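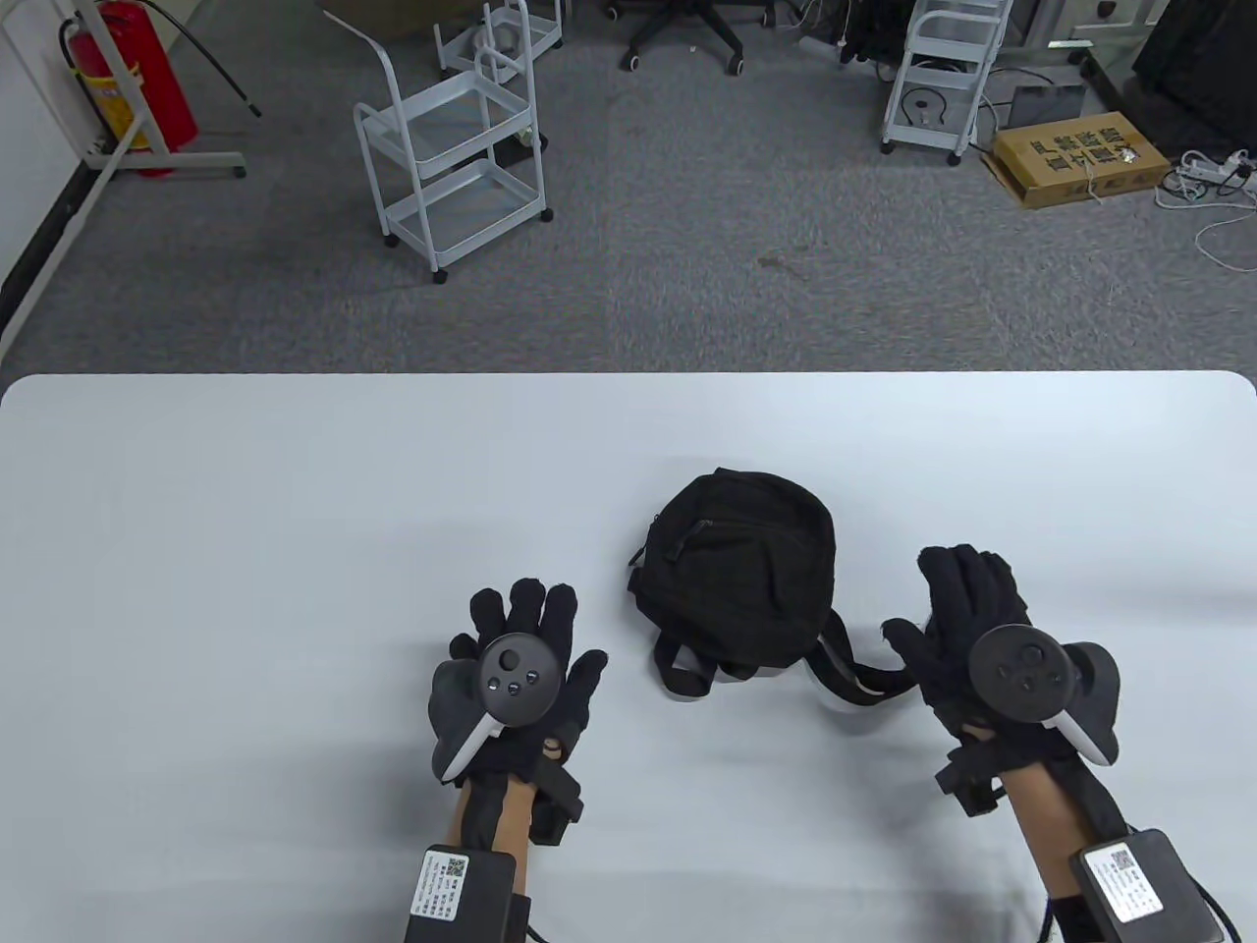
Morkitik Shield

The Morkitik Shield is an amateur cricket competition contested each summer by clubs from the Gisia district. It is played over two days per match, with two innings available to each side, and is the only competition in the district to use that format. The Shield takes its name from the Morkitik, the low ridge that separates the northern clubs from those along the Oh River. Wereldale Cricket Club has won the title more often than any other side.

The first match in the competition began on July 3, 2007, at the Oh River Ground, between Wereldale and Gisia Town. The competition was open to six clubs from the outset, and the number has not changed, although two of the founding members have since been replaced.

Contents
1 Background
2 Format
3 Grounds
4 History
5 Records
6 Trophy
7 See also

Background

Club cricket in Gisia was for many years confined to single-day matches of limited overs. A Sunday league and a knockout cup were both well established, and most clubs shared their grounds with soccer or softball teams, so that a pitch could seldom be reserved for longer than an afternoon. Players who wished to take part in longer matches had to travel outside the district.

The proposal for a two-day competition came from Woo-jin Pyo, then captain of Wereldale, who argued in a letter to the other clubs that district batters were "learning how to hit and forgetting how to stay in." The letter was circulated over a winter and received mixed replies. Gisia Town and Morkitik Wanderers supported the idea. Ohside objected to the cost of preparing a second day's pitch, and withdrew its objection only when it was agreed that the visiting club would pay for half of the balls and all of the lunches.

Format

Each club meets every other club once during the season. Home advantage alternates from year to year. Matches begin at eleven in the morning on both days, and play continues until a fixed closing time, after which no new over may be started.

The first innings of each side is limited in overs, and the second is not. The limit was introduced after several early matches in which the side batting first remained at the crease for the whole of the opening day. Overs left unused by the side batting first are not added to the allowance of the side batting second, a rule that has been challenged at annual meetings on more than one occasion without success.

Points are awarded as follows: an outright win earns the highest award, a draw with a lead on first innings earns a smaller one, and a draw without a lead earns nothing. Bonus points for batting and bowling are available in the first innings only. In the event of a tie on points at the end of the season, the title goes to the club that won the match between the two. If that match was drawn, the title is shared.

The Shield follows the Laws of Cricket, with local playing conditions for light, wet ground, and boundary markings. The follow-on may be enforced, although captains have done so infrequently. Substitute fielders are allowed on the second day for players with work commitments, provided that the opposing captain is told before the close of the first. A substitute under this rule may bat but may not bowl.

Grounds

The Oh River Ground is the home of Ohside and has staged more Shield matches than any other venue. It lies on the flood plain south of the river and is known for a slow pitch and a fast outfield. The northern boundary is noticeably shorter than the southern. A pavilion with two changing rooms and a scorers' loft stands at the western side.

Wereldale plays at Mill Lane, a sloping ground where the ball tends to move toward the lower side. The difference in height between the two boundaries is greater than at any other ground in the district, and visiting captains commonly post an extra fielder there. Mill Lane has a turf square, a practice strip, and a manually operated scoreboard.

Morkitik Wanderers play on the ridge itself. Their ground is exposed to the wind, and matches have been interrupted there by dislodged bails often enough that heavy bails are now kept with the umpires' equipment. Gisia Town shares its ground with a school and may not use it before the end of the school year, with the result that its early matches are always played away.

History

Early seasons

Gisia Town won the opening match by a narrow margin, but Wereldale recovered to take the first title. The deciding match, against Ohside, ended in a draw in which Wereldale held a small first-innings lead. Pyo retired from the captaincy at the end of the season and was succeeded by Hyun-seo Tak, a left-arm spin bowler who had taken little part in one-day cricket.

Tak's period as captain is generally regarded as the strongest in the history of the club. He favored long spells from both ends and rarely changed his bowlers before lunch. Critics at rival clubs described the approach as dull, and a short article in the Gisia district handbook called one Wereldale victory "a match of great merit and very few strokes." Wereldale nevertheless retained the title twice under his leadership.

Rise of Morkitik Wanderers

Morkitik Wanderers finished last in each of the first three seasons and came close to leaving the competition. Their improvement followed the arrival of So-yul Baek, an opening batter who had previously played only in the Sunday league. The Shield had been open to women from the beginning, but Baek was the first woman to be chosen for every match of a season, and later the first to captain a side in it.

Under Baek, the Wanderers abandoned their earlier practice of declaring late and began to set targets designed to tempt the opposition. Several matches were lost as a result. The policy came to be accepted after the Wanderers bowled out Wereldale in the final hour at Mill Lane and went on to win their first title. Seul-gi Choo, who opened the bowling for most of that summer, took the last wicket with the second new ball.

Change of membership

Two founding clubs, Gisia Railway and Lower Wereldale, left the Shield after losing the use of their grounds. Gisia Railway disbanded. Lower Wereldale merged with its larger neighbor, and for one season the combined club was listed in the fixtures under both names. Their places were taken by Gisia East and by Eastridge, both promoted from the Sunday league on the condition that they provide a turf pitch.

The season was also moved in this period. It had formerly run into October, when poor light regularly brought matches to an early end, and now closes before the start of the fall soccer fixtures. The change was opposed by Ohside – whose ground dries slowly after the spring floods – and the club was granted the right to play its first home match last of all.

Records

The highest match total by one side, taking both innings together, is 631, made by Morkitik Wanderers against Gisia East. The same match holds the record for the longest partnership by time, an opening stand between Baek and Young-sook Noh that occupied most of the first day. Noh is also the leading wicketkeeper in the competition by dismissals, and kept in every Wanderers match over a period of around 6 seasons.

Tak holds the record for wickets in a career and for overs bowled in a single match. Choo has the best bowling figures by a pace bowler. No hat trick has been recorded in the Shield, although one was claimed by an Ohside bowler in an early season and later disallowed when the scorebooks of the two clubs were compared and found to disagree on the order of dismissals.

Records from the opening season are incomplete. The scorebook for Lower Wereldale's home matches was lost in the merger, and the totals published for those matches are taken from the visiting clubs' books. Individual bowling figures are missing for one match and are excluded from career totals.

Trophy

The Shield is a dark oak board carrying a central silver plate and a ring of smaller plates on which the names of the winning clubs are engraved. It was made by a former Gisia Town player and is held by the champions until the following season. Shared titles are engraved on one plate, with the clubs in alphabetical order. When the outer ring was filled, a second board was fixed behind the first, slightly larger, to take further names.

An individual award, the Pyo Cap, is given to the player judged by the umpires to have contributed most over the season. Noh has received it twice.

See also

Gisia Sunday League
Wereldale Cricket Club
Oh River Ground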